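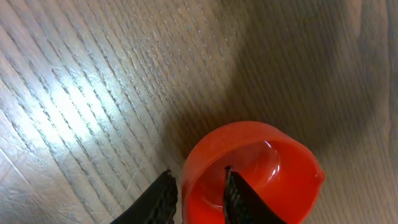
Trosau Allotment and Growers' Association
Minutes of the general meeting held on March 4, 2025

In the chair: Evaristo Bassi. A quorum was present.

1. Minutes of the previous meeting
The minutes were approved as circulated, with one correction to item 4, where "Ivusell path" should read "Ivusell gate".

2. Water supply
The meter reading at the Halvorsen end stood at 1317. Members were reminded that hoses must not be left running unattended. The standpipe by plot 7 is to be repaired before the growing season.

3. Seed order
The order with Cisisis was discussed. The meeting agreed a limit of 800 euros, to cover beans, peas and green manure – onion sets will be bought separately by those who want them.
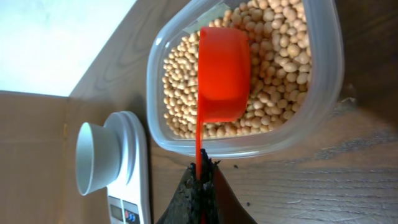

Question from the floor: When will members be able to collect their seed?
Reply from the chair: Collection will open once the full order has been checked against the list, and a notice will be placed on the gate.

4. Division of bulk seed
It was resolved that bulk seed be shared out by weight. Members with half plots will receive half the standard share. Any seed left over is to be held until September and then offered for sale.

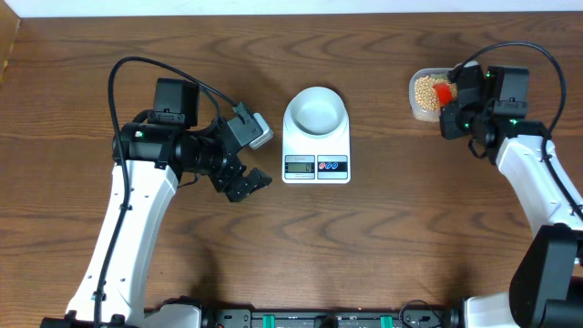 Item 4: Kitchen scale on the table.

5. Paths and hedges
Three plot holders have asked for the Halvorsen hedge to be lowered. The request was granted, the work to be done outside the nesting period. A proposal to gravel the lower path was put to the vote and lost.
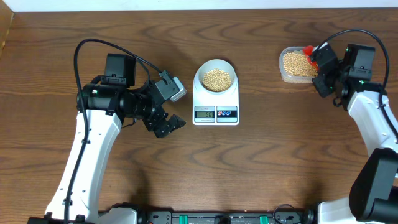 Wooden tabletop with the wall behind.

6. Any other business
The lock on the Ivusell gate is stiff and will be oiled. Keys held by former members should be returned to the chair.

The next general meeting will be held in September. There being no further business, the chair closed the meeting.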